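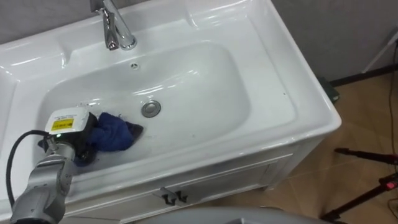
The Bell at Bornel

Stories > Short fiction > Bornel

The bell had rung by itself, they told me, at 11 at night, with the church locked and the rope tied up. I had driven 273 miles from Kemora to hear this, and I'd heard better.

"Wind," I said.

"There wasn't any," said the priest.

"Then somebody with a key."

He put the key on the table. It was as long as my hand and looked as if it weighed more than the door. By August the story had brought in 1,540 visitors, he said, and I wrote the number down and drew a line under it. People who need a new roof tend to hear bells.

I climbed the tower twice. I found pigeon droppings, a dead swift and the rope, looped over its hook in a knot I couldn't have tied. Dust lay on the beam — plenty of it, and no prints except mine.

That proved very little. Dust is cheap.

I took a room above the bakery and sat at the window with a flask until after midnight. A dog barked. A truck went through toward Urquijo. The bell hung there like any other bell. 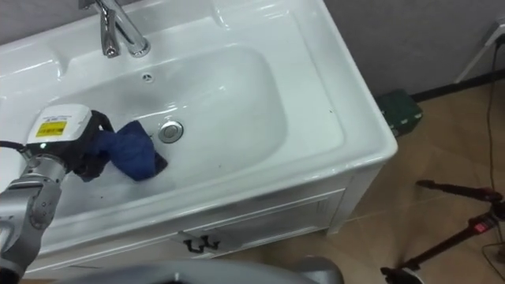 Saturnino Sotomayor told me at breakfast that I had counted wrong, that it had rung at ten past 12 and half the street had got up to listen.

"I was awake," I said.

He buttered his bread right to the corners and asked which way my window faced.

I told him it faced the tower. He nodded and passed me the jam.

14 shares | 3 comments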